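Elsa Holmgren wants to sell me less laundry. Her program, Latby, charges households $59 a year for advice on washing clothes less often, and I came to her flat in October expecting a sermon.

"People wash by habit," she says. "They wear a jumper for an hour and it goes in the machine."

Fair enough. But do they need a subscription to stop? She says 639 households have signed up, and that most of them cut their loads within 5 weeks. I ask who checked. "They fill in a diary," she says. Nobody audits the diaries. 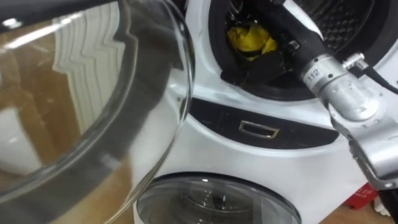

The savings claim is shakier still. Latby's brochure promises 20 per cent off the power bill, a figure Holmgren concedes came from her own household. "It's a starting point," she says. I suggest that a cold cycle and a clothesline would do much the same for free.

"You'd be surprised how many people own a clothesline and never use it," she says.

I wouldn't, as mine has a bike leaning on it. She offers me a trial membership on the way out, and I tell her I'll think about it once somebody has compared the bills.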